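A Mesa do Canto

Quando o senhor Arlindo Fontes se reformou dos correios, a primeira coisa que fez foi comprar um caderno de capa dura, e a segunda foi não escrever nele. Levava-o para todo o lado, debaixo do braço, como outros levam o jornal, e pousava-o na mesa do café Vasconcelos com tanto cuidado que a Rocío Lozano, que lá servia desde que viera de Badajoz atrás de um marido que já não tinha, chegou a pensar que fosse uma Bíblia.

– É para as cartas – explicou ele, numa manhã de maio, quando ela finalmente perguntou.

– Que cartas, senhor Arlindo?

Ora, as cartas eram uma história comprida, e ele gostava de histórias compridas, de modo que pediu mais um galão e mandou-a sentar. Ela não se podia sentar, claro, mas encostou-se ao balcão com o pano na mão, que era a maneira que tinha de se sentar quando o patrão andava por perto.

Em trinta e muitos anos a distribuir correio pela vila e pelas aldeias de cima, o senhor Arlindo entregara de tudo: contas da luz, convites de casamento, um queijo mal embrulhado que lhe perfumou a mala durante o inverno inteiro. Mas houvera duas cartas que nunca entregou. Vinham de longe, com selos bonitos, de um barco chamado Heltow, e traziam o nome de uma mulher, Deolinda, e o número 80 de uma rua que só ia até ao 78. Pelas regras, deviam ter voltado para trás. Ele devolveu-as, como mandava a lei, mas antes disso andou com elas uma semana no bolso do casaco, a perguntar de porta em porta, e nunca mais se lhe apagou da memória aquela letra inclinada para a direita, como se quem escrevia tivesse o vento pelas costas.

– E o caderno?

– O caderno é para lhe responder. Ao marinheiro. Acho que alguém devia dizer-lhe que ela não as recebeu, coitado, para ele não ficar a pensar que foi desprezo.

A Rocío achou aquilo a coisa mais triste e mais bonita que ouvira desde que atravessara a fronteira, e disse-o, misturando as duas línguas como fazia sempre que se comovia. Depois teve de ir atender a mesa da janela. Mas ficou a pensar no assunto durante a tarde toda – tanto que trocou dois pedidos e deu um bolo de arroz a um senhor que queria uma torrada.

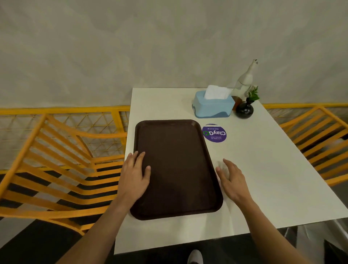

No dia seguinte trouxe de casa uma caneta. Era uma Pelberg azul, pesada, que fora do pai dela e que já só escrevia quando lhe apetecia, mas a Rocío passara o serão a lavar-lhe o aparo com água morna e estava convencida de que daquela vez ia portar-se bem.

– Se é por falta de caneta, já não há desculpa – disse ela, e pousou-a em cima do caderno.

O senhor Arlindo olhou para a caneta um bom bocado. Tinha mãos grandes, de quem abriu muitos portões com cães do outro lado, e agora não sabia onde pô-las. Confessou-lhe então, muito baixinho, que o problema não era a caneta, nem sequer a morada, embora também não soubesse a morada; o problema era que não sabia começar. «Exmo. Senhor» parecia uma penhora. «Caro amigo» parecia atrevimento.

– Comece pelo tempo – aconselhou a Rocío. – A minha mãe começava sempre pelo tempo. Mesmo quando morria alguém.

E foi assim que ele escreveu, com a língua no canto da boca, que por cá chovera de noite mas que às 9 já havia sol, e que as glicínias do largo estavam um exagero. A caneta falhou na palavra «glicínias» e ele teve de passar por cima, de maneira que ficou mais escura do que as outras. Escreveu depois que fora carteiro, e que sentia muito. Quando levantou a cabeça, o galão estava frio e a Rocío já lhe trazia outro, sem ele pedir.

– Leia-me lá isso – disse ela, encostando-se ao balcão.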